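Open Day at the Werilwood Restaurant Technology Center 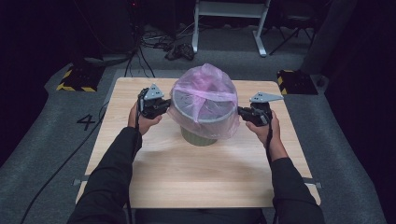
Issue 36, page 4

I have a small restaurant with my wife, and we take the orders on paper. So when Wirum invited owners to its open day in Werilwood on September 9, 2026, I closed for lunch and took the bus.

The first room was for ordering systems. Rafferty is a screen for the kitchen which shows the tickets by table, and the cook touches a ticket when the plate is ready. I tried it with a glove and it did not feel my finger. The lady at the stand told me a new version will come in November.

After this we went upstairs to the booking program, Erkutgate. It sends a message to the guest one day before and asks if he still comes. This interested me very much, as we lose tables every Saturday. The price is 36 dollars per month for up to 200 bookings, and you pay 100 more one time for the setup. For the kitchen screen they wanted 2,000 dollars, with the mounting included.

The talk at two o'clock was too long and the room was warm. I would prefer more time for questions. I asked what happens if the internet stops during dinner, and the answer was that the bookings stay saved on the tablet.

Coffee was free, parking was not. I have asked for a trial of the booking program and will keep my paper tickets for this winter.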